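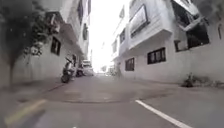 Clerent Carrier Guide, p. 22

## 4. Alley deliveries and trash runs

Can it do the chore on its own yet? Partly. It drives the route fine. Doors, bins with lids, stairs — still you.

1. Walk the route first. Note parked scooters, cars, curb strips, low branches.
2. Set the lane width in the app. Keep at least 900 mm clear past anything parked.
3. Pick a side. Mark the curb as a hard edge or it will try to climb it.
4. Teach the route at walking pace, 2 passes, one each way.
5. Load the tray. Max 11 kg, heavy stuff at the back.
6. Press Go and stay within sight for the first week.

**Note:** Painted lines are ignored unless you turn on Follow Markings. Leave it off where paint is worn or smeared.

**Note:** White walls and a bright sky at the end of an alley can wash out the front sensor. Unit slows down, thats normal. If it stops, see Glare, section 6.

**Caution:** It yields to people on foot but not always to a scooter pulling out. Do not run unatended where bikes are parked.

Bins: it can tow one to the pickup spot. Can't lift, can't sort. Jonwood hitch only.

Route won't save? Ask for Blair Guthrie at the Plestberg desk.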